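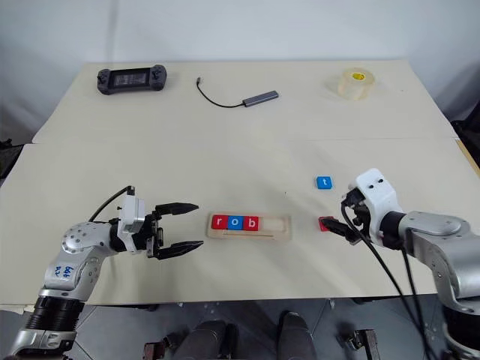 The letter-block station with three blocks placed in the tray.

Posted June 2018 by the Marwood bench author

Responsibility for the two-arm cell at Marwood passed to me this spring, and I have been asked several times how it is kept in working order. The following is a record of the current arrangement. It applies to the tabletop station used for the letter-block task, and most of it would apply equally to the Ollberg station, which has the same arms on a different table.

The cell is started in a fixed order. The table is checked first, then the cables, then the grippers, and power is applied last. The operator moves each joint slowly through its range with the gripper empty. Any hesitation is entered in the log with the joint concerned, and the arm is left alone until the entry has been read by a second person. This practice dates from entry 1602, when a stiff wrist was noted three times by different operators before it received any attention.

Cables require more care than any other part of the cell. A wrist camera lead must have enough slack for the wrist to turn fully, and no more slack than that. If a loop can reach the tray, it will sooner or later move a block. We inspect the leads every 70 hours of operation, looking first at the connectors and then at the points where the lead bends most tightly. A lead that has been pinched is replaced. Repairs with tape were permitted under the old Batidwood procedure and are no longer accepted.

The grippers are serviced at the same interval. Finger surfaces are wiped with a dry, lint-free cloth, and the screws are checked by hand with the short driver. The opening is then measured at both ends of travel. When one finger arrives before the other, the blocks turn slightly as they are gripped – a small fault, but enough to prevent a block from seating properly against its neighbor. The correction takes about 4 minutes once the gripper has been recentered in software.

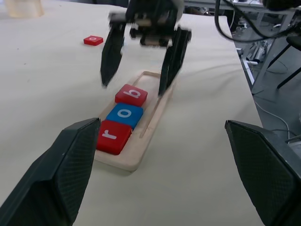 Must the wrist cameras be recalibrated every time a gripper is removed?

Only when the camera bracket has been loosened as well. If the gripper alone has been taken off and refitted, a single check against the tray is sufficient, and full calibration may wait until the next scheduled service.

The Olszewski checklist, which we adopted with minor changes, places the tray check at the end of the service. I have moved it to the beginning and kept it at the end. A first reading, taken before any screw is touched, shows how far the cell had drifted in ordinary use. The difference between the two readings is recorded in the log beside the hours.

Two matters remain open. The left and right arms are still serviced on the same day, although the right arm has needed attention more often and may deserve a shorter interval. The spare finger set has also not been measured against the pair it would replace – that work is planned for the next shutdown, and the results will be added to the log.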